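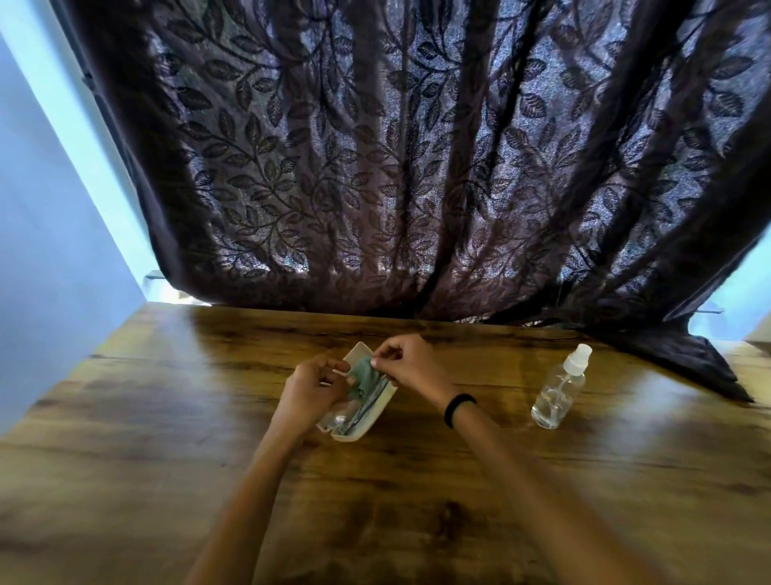 Case open, green cloth, spray at the ready. The curtain is optional.

February 2021 and I have been to an open day, if you can be said to go to one from your own kitchen. Goma, who make household robots, were due to have people round their Lusow workshop in October. It became a video call instead, with 379 of us on mute and a robot called Takagi at the far end.

Takagi has 2 arms and a manner I can only call ecclesiastical. It was going to clean a pair of glasses. I have worn glasses since I was 15 and do mine on my jumper, so I was ready to be impressed.

First we had a talk on why the job is hard. Lenses are slippery, cloth has no shape worth the name, and the hinge goes whichever way it likes. A robot learns all this by being given people doing it, over and over, at a table, with their own hands. I had pictured something grander, with sparks.
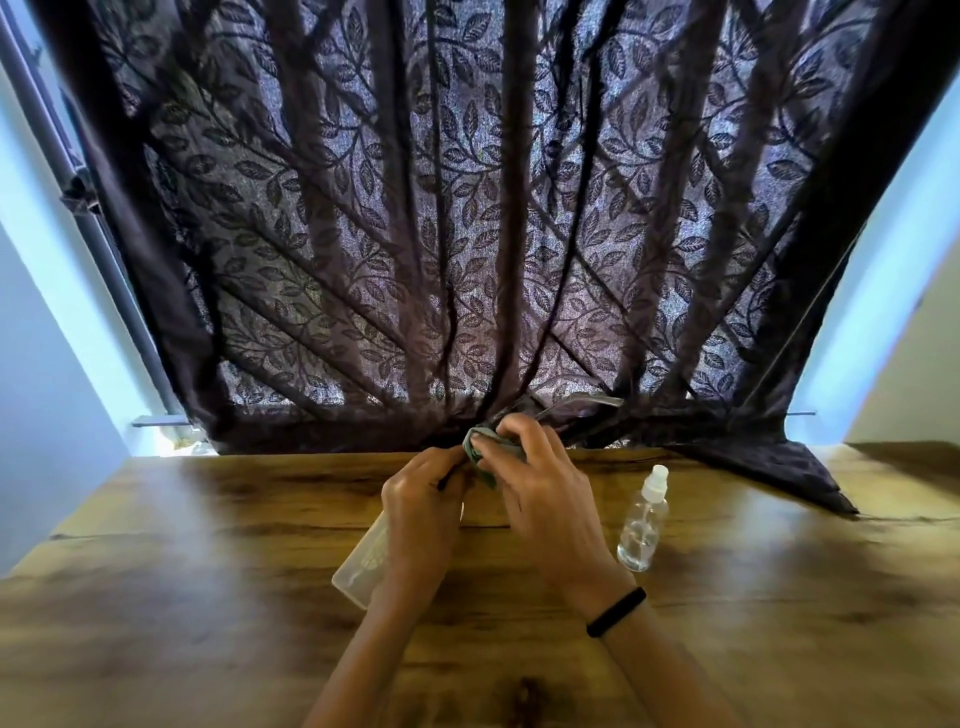

Trarkov wrote in the chat that four minutes was a long time to wait for one lens and that his optician would do both for nothing. He got a lot of thumbs.

He had a point. Takagi picked up the cloth at the second go, lost it, found it again and then held it over the glasses for so long that I went and put the kettle on. When I got back it was wiping. Small circles, very even, much better than the jumper. Then it tried to shut the case with the cloth hanging out, which I do most mornings, and I warmed to it.

The questions at the end were mostly about price, and the answer was mostly about the future. Somebody wanted to know if it did windows. There is another one planned for the spring, folding towels, and I've put my name down.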